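FOR IMMEDIATE RELEASE
December 24, 2021

Plarnutetti, the two-armed bench robot from the Fasthorpe shared workshop, is now free for anyone to build

Hello from Fasthorpe! I'm Kamran Mohmand and I've been given the job of writing our first ever press release, mainly on the grounds that I was the one who kept saying we ought to have one. So, the news: as of today the full build notes for Plarnutetti are finished and free to copy. Parts list, wiring drawings, cutting sizes, the lot. If you've got a bench, a decent set of hex keys and a patient household, you can have a pair of robot arms of your own.

Plarnutetti started in August, when Veikko Vuorinen came in with a box of servos and a plan to make one arm that could pick up screws. Eetu Turunen looked at it for a bit and said one arm was a bit sad, wasn't it, and couldn't it have a friend. That was the end of the small project! We had two arms on the bench before we had a working emergency stop (we do have one now, and it's page one of the notes, please read page one).

The name is Veikko's. He says it means nothing at all in any language he speaks, and he speaks four.

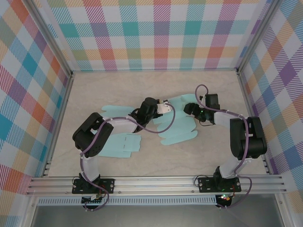
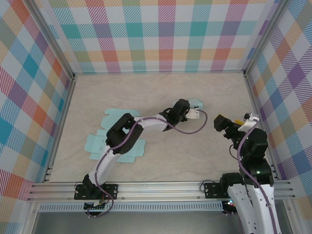
The bit I'm proudest of is the way everything bolts together, and I'll happily talk about it for as long as you'll let me. Our first version had each arm screwed straight to a slab of kitchen worktop, and every time we wanted to shift one along we had to drill the slab again, until it looked like a cheese. Now both arms sit on black mounting plates on a length of aluminium extrusion along the front, and moving one means loosening some bolts and sliding it, then measuring, then arguing, then sliding it back. The purple cables were my choice too. They follow the arms with plenty of slack at the wrists, and the notes have a whole page on how much slack to leave, which took us longer to sort out than the wiring itself.

Shengli Du did the boards and the code. I asked her for a quote for the press and she gave me this: "Label both ends of every wire before you plug anything in. Both ends. Kamran." I've left my name in as she wanted it left in.

What do they do? At the moment we're working on flat, floppy things, lifting them and passing them about, and that's far harder than I'd imagined. Hard little parts are one sort of problem and a limp scrap of something is another sort altogether. The notes cover the building and the basic moves, and Shengli's handling code will follow when she's happy with it. I've stopped asking when that will be.

On money, I want to be plain, as I've read a lot of "cheap" builds that weren't. We spent £400 on our pair before servos, and the servos are the painful part, so shop around and buy a spare or two. The parts list runs to 151 lines, but don't let that put you off, a great many of them are screws. Valtteri Ikonen has been through every line and marked the ones you can swap for whatever's in your drawer.

Valtteri also built a second set at home from the notes alone, with the rest of us forbidden to help. It took him 26 evenings. He came back with a long list of complaints, all of them fair, and the worst was that I'd drawn the left shoulder bracket back to front. That's fixed. If you picked up one of the early printed copies with the Rantala cover, please swap it for a new one!

We're also running build days in the new year. There are 20 places, you bring your own parts, and we supply tools, benches and more tea than is sensible. You don't need to have built a robot before. You do need to be all right with a soldering iron, or willing to have a go on some scrap first. Under-sixteens are very welcome with a grown-up. Bevari, the hardware shop two doors down, is keeping the right bolts in stock for us, so if you run short you won't have to go far.

Members of the press (or anyone else who's curious) can come and see Plarnutetti on any open evening. We can usually have both arms moving within a few minutes of the kettle going on. Bring questions, Veikko loves questions.

Printed copies of the build notes can be had at the workshop for the cost of the paper, or bring a memory stick and we'll put the files on it.

Contact: Kamran Mohmand, Fasthorpe shared workshop. Ring the bell twice, the first one never gets heard over the bandsaw.

Ends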